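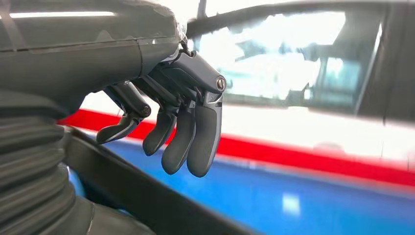

Imdale Trim Bay — Minutes of the June Catch-up

Present: me (Inger Mikkelsen, taking the minutes again), Halfdan Ketilsson in the chair, both shift leads and the two new starters from paint. Apologies from the Mogensen rep, who was stuck at the other site. We kicked off at 2:15 pm in the lunchroom and the biscuits were gone by 2:20.

1. Last month's minutes

Accepted with one fix. I'd written that the floor tape was finished, and Halfdan pointed out that the stretch by the roller door still hasn't been done. Sorry! He has the tape in his office and will get to it.

2. The blue shelving

We spent most of the meeting on this one, so bear with me. Everyone agrees the blue unit is in a good spot, close enough to the vehicles that you aren't lugging long pieces of trim across the bay. What we can't agree on is the top shelf. Days like it kept clear so there's room to lay a long part down flat, and evenings have been parking clipboards, gloves and somebody's travel mug up there. I said my bit about scratched trim (again) and Halfdan backed me up.

Agreed: the top shelf is for trim parts only, one at a time, laid lengthwise. Bins go on the lower tier. Clipboards go on the hooks by the door, where there are heaps of spare hooks.

The evening lead asked if we could put a strip of felt along the top, because the paint is awfully slick and the long black parts like to slide. I think it's a great idea. 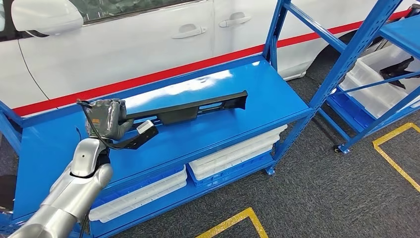 Halfdan wasn't so sure — he reckons felt picks up grit and you end up with worse marks than you started with. We went back and forth for a while and settled on trying a rubber mat from Pendix first. I'll get a price on one that can be trimmed to fit. If it curls at the corners we'll look at felt after all.

3. Bins and labels

The white bins are fine as they are, but please put the lids back where you found them. I've printed new labels in bigger type, as three people told me they couldn't read the old ones without crouching. The blue crate stays on the bottom and isn't a rubbish bin. One of the new starters asked what it's for and we had a good laugh, then had to admit it depends who you ask. Halfdan to decide and let us know.

4. Stock count

We have 1,518 clips on the books and 1,000 more coming from Veltero. The shelf count came to 391 for the long trim, against 521 in the system, so something has been booked in twice or put away in the wrong aisle. I'm recounting with the day lead before anyone orders more.

5. Other business

The fan near the tool crib is rattling again. Maintenance have been told, and I'll chase them.

Could whoever borrowed the good label scissors please bring them back? They have green handles and my name on them.

Actions
Halfdan: floor tape, decision on the crate
Inger: mat price, labels, recount, fan
Evening lead: move the clipboards

Finished at 3:05 pm. Next catch-up is at the same time next month, and evenings are bringing the biscuits.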